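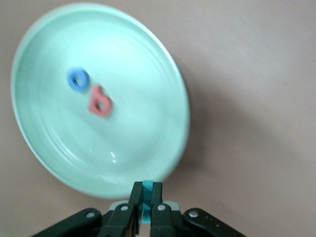
3.2 Materials

The play sets used in both preschools, Mernden and Stirkell, were put together from low-cost items that the classrooms could replace on their own. Each set held foam letters and numerals in mixed colors, a round plate for each child, and a cloth bag for storage. The foam pieces were bought from Trosudum and checked before use; torn pieces were taken out.

We used plates in place of trays after the pilot. On the trays, children tended to push the pieces into rows along the straight sides, and this made it hard to tell a chosen order from one suggested by the tray. A round plate has no corner to start from. Green was kept for all plates so that color would not differ between tables.

Figure 2. Two foam pieces, one blue and one red, on a pale green plate. The blue piece may be read as a ring or as the letter "o", and the red piece as the numeral "6" or a lowercase "b".

Pieces of this kind were of special interest to us. A foam shape can be picked up, turned over and set down at any angle, and its name may change with the turn. Printed cards do not allow this to the same degree, as most children hold them upright. When a child named a piece, the adult wrote down the name as given and did not correct it. If the child then turned the piece and gave it a second name, both were recorded in the order spoken.

Sessions began in August and took place at the children's usual tables. The child emptied the bag, chose any pieces they liked and put them on the plate. Pieces left on the table were not scored. Names were coded with the Ross sheet, in which letter names, numeral names and object names ("a wheel", "a hook") are kept apart.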